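Towergehäuse liegend zerlegen: Reihenfolge, Ablage, Sockel

September 2022, abgelegt unter Werkstatt

Nach dem Beitrag über Netzteile kamen mehrere Mails zur Reihenfolge beim Aus- und Einbau. Ich fasse meine Arbeitsweise zusammen, soweit sie sich bei Bürotowern bewährt hat. Notebooks und Kompaktgeräte bleiben außen vor.

Der Tower wird gelegt, die Hauptplatine zeigt nach oben. Im Stehen ziehen Grafikkarten mit ihrem Eigengewicht am Slot, und ein Speicherriegel lässt sich kaum senkrecht zur Platine eindrücken. Netzstecker ziehen, Einschalttaste einige Sekunden halten, Erdungsband anlegen. Erst dann wird die Seitenwand abgenommen.

Zum Üben nehme ich keine lauffähige Platine. Eine graue Grundplatte mit den üblichen Positionen reicht: Sockel, zwei Speicherplätze, Steckkarten, Laufwerk. Wer dort den Riegel verkantet, verbiegt keinen Kontakt, der später fehlt. Die Teile selbst dürfen ruhig echt sein, im Beispiel eine Quadro von NVIDIA und eine 3,5-Zoll-Platte mit blauem Griff.
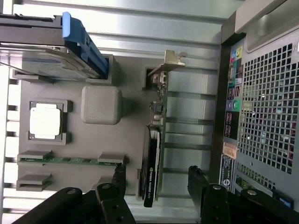 Florante Agbayani wandte per Mail ein, eine Übungsplatte vermittle das falsche Gefühl für die Einsteckkraft, echte Speicherplätze seien deutlich zäher, und Anfänger hörten dann beim Original zu früh auf zu drücken. Der Einwand ist berechtigt. Ich lasse deshalb nach der Platte an einer ausgemusterten Platine weiterüben, bis beide Rasten von selbst schließen.

Zur Reihenfolge beim Ausbau. Ich gehe so vor:

Datenkabel am Laufwerk lösen, danach das Stromkabel.
Laufwerk samt Schiene herausziehen.
Steckkarten entriegeln und gerade abziehen.
Speicher ausrasten.
Kühler abnehmen, dann den Prozessor.

Beim Einbau gilt dieselbe Liste rückwärts. Manche setzen das Laufwerk vor den Karten ein. Bei Gehäusen mit quer liegendem Käfig geht das, bei langen Karten wird es eng.

Wichtiger als die Reihenfolge ist die Ablage. Lose Teile auf der Tischplatte sind die häufigste Ursache für Kratzer auf Kontaktflächen. Früher lag bei mir alles auf einer Schaummatte von Stilura, die für Karten genügt, für Prozessoren aber zu weich ist. Besser ist ein gedruckter Halter mit je einer Aufnahme pro Bauteil: Schlitz für die stehende Festplatte, flache Vertiefung für den Prozessor, langer Schlitz für den Riegel. Der Halter steht links vom Gehäuse, damit der Weg kurz bleibt und kein Kabel überquert wird. 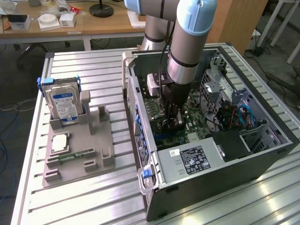

Gehäuse liegend auf Aluminiumprofilen, Teilehalter links daneben.

Die Druckdatei für meinen ersten Halter stammte von Merkelik und war im Prozessorfach zu knapp. Nach dem Abkühlen fehlte das Spiel, der Prozessor klemmte. Ich habe das Fach um 2 Zehntelmillimeter je Seite erweitert und die Kanten gebrochen. Druckzeit und Materialverbrauch änderten sich dadurch nicht messbar.

Ein Wort zu den Kabeln. Vor dem Ausbau einer Platine sollte die Führung der Hauptstränge notiert sein, vor allem dort, wo ein dicker, ummantelter Strang über den Rand auf die Platine läuft. Beim Zusammenbau wird dieser Bogen gern zu eng gelegt und drückt dann gegen Kondensatoren oder Steckkarten. Platinen mit langem weißem PCI-Slot und daneben schwarzen Steckplätzen haben ihre Kondensatoren oft genau in dieser Zone. Beim Einsetzen einer Karte daher auf das untere Ende des Slotblechs achten, es streift sonst über die Bauteile. Blaue Kunststoffklammern an der Rückwand ersetzen die Schrauben, halten aber nur, wenn das Blech vollständig anliegt.

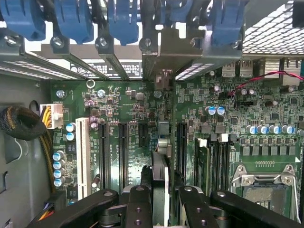

Benítez schreibt dazu, er klebe vor dem Zerlegen jedem Stecker ein nummeriertes Fähnchen an und spare sich so jede Notiz; bei über 100 Geräten sei ihm nur ein einziger Stecker falsch zurückgewandert. Ich bleibe bei der Skizze, weil Klebereste an der Ummantelung Staub binden. Funktionieren wird beides.

Bleibt der Sockel. Ein leerer Sockel mit offenem Rahmen ist der empfindlichste Zustand des ganzen Geräts. Solange der Hebel oben steht, wird nichts über die Platine gereicht, auch kein Schraubendreher. Speicherriegel dürfen in dieser Phase stecken bleiben, sie stören nicht. Den Prozessor nur an den Kanten fassen, die Markierungsecke ausrichten, ohne Druck ablegen und erst dann den Rahmen schließen. Die Schutzkappe gehört sofort wieder auf den Sockel, wenn die Arbeit unterbrochen wird.

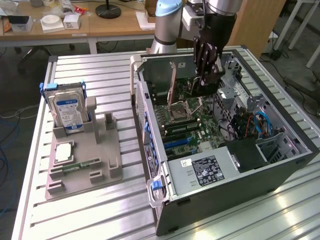

Muss die Wärmeleitpaste nach jedem Ausbau des Kühlers erneuert werden?
Alte Paste kommt grundsätzlich restlos herunter, mit Isopropanol und fusselfreiem Tuch, danach wird dünn neu aufgetragen. Ich verwende die von Brendance in der kleinen Spritze.

Die geänderte Halterdatei schicke ich auf Anfrage zu. Das Fach für den Speicherriegel passt nur für die volle Baulänge, für SO-DIMM fehlt noch ein Einsatz.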